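In defence of the ugly pet blanket

Posted 2/5/25

I have a theory that you can tell how a household really lives by finding its worst blanket. I don't mean the nice one over the arm of the sofa, the one that gets folded in thirds when your mother-in-law is due. I mean the one that comes out for picnics and puddles and poorly dogs, and for sorting through all the little bits that live in the kitchen drawer.

Ours is purple with paw prints on it. I bought it at the market in Caseswood years ago, when we still had the old dog, and I was rather sniffy about it even then. Why must everything for animals have paws on? We don't sleep under duvets covered in human feet! I'd have paid double for plain grey, and I said so to the whole queue.

Well, I was wrong, and I've come round to the paws completely. A busy pattern forgives a lot – crumbs, hairs, the odd mark that won't shift – and a pale colour means you can find whatever you've put down on it. Try sorting small dark odds and ends on a brown carpet and see how long your temper lasts.

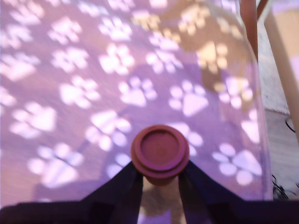 Lavender and white paws, in all their glory. 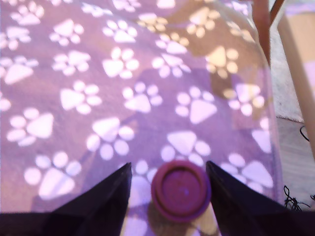 My other half would throw the lot out tomorrow. His view is that a blanket should match the room, and that we should get one of those Totance throws in oatmeal, which looks lovely and would last a fortnight in this house. He keeps a tartan rug in the boot of the Saab that has never once touched grass. It went all the way to Susville and back last May, 352 miles, and we sat on a wet wall to eat our sandwiches because he didn't want it spoiled. What is it for, then?

I do think we've gone a bit mad about things matching. Half the homes I see online look as if they're waiting for somebody to move in, all beige and no biscuits. Give me a room with one daft thing in it that gets used every day (two daft things, if there's space) and I'll happily sit down and stop for a second cup of tea.

So the paws are staying. They're going in the wash tonight, and the tartan can stay in the boot.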